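11/19/18
Progress report, by Dirceu Batista

To: Kofi Appiah
Subject: Stikside dessert counter, second report on the Humach grant

Dear Kofi,

This is the report you asked for on the dessert counter in the basement food hall of Starusen. It covers the time from the signing of the grant until last week.

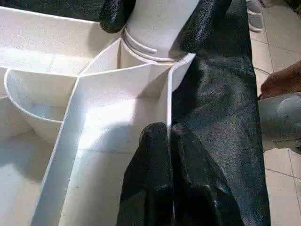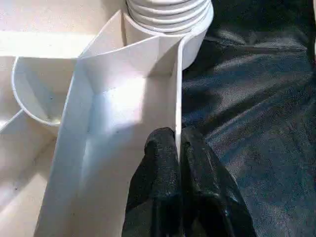
The counter has been open for three weeks. We sell three kinds of pastry: the plain custard tart, the black sesame roll, and a small chestnut cake which we make only for this location. In the application I wrote that we would begin with five kinds. We reduced the number when we learned how small the cold display is. The two kinds we removed are the lemon slice and the coffee eclair. I would like to bring back the eclair in March, when the chestnut season is finished and there is a free shelf.

Sales. In the last full week we sold 822 pieces. The chestnut cake is more than half of this. The custard tart sells well in the morning, to people who come from the train, and very little after lunch. The sesame roll is slower than I expected. Customers who taste it usually buy it, so I have asked the food hall for permission to offer samples on weekends. They did not answer yet.

Staff. Two people work at the counter, one in the morning and one until closing. Both were trained in our main kitchen before the opening. The closing shift is heavy for one person, as the cleaning must be finished before the hall turns off the lights. I would like to pay for a helper for the last hours of Friday and Saturday. This was not in the budget, and I ask for your opinion before I promise it to anyone.

Suppliers. The cream comes from Aidoo, as planned. The delivery was late twice in the first week because the driver did not have the code for the service elevator. This is now solved. The chestnut paste became more expensive after we signed the order, but we have kept the price of the cake the same until the end of the year. After that I think we must raise it a little.

Packaging. The first boxes were too low and the cream touched the lid. We changed to a taller box. The old boxes are used for the tarts, so they are not wasted.

Money. The part of the grant for the counter rent and the display is spent. The part for training has a small rest, which I propose to use for the helper I described above. The full table of costs will follow by mail when our bookkeeper has closed the month.

Still open are the samples, the helper, and the sign above the counter. The sign has our name in letters so thin that it is difficult to read from the escalator. The printer offers to make it again at half the price, and I have not decided.

With kind regards,
Dirceu Batista

Stikside Pastry | Contact | Copyright 2018 Stikside | Back to top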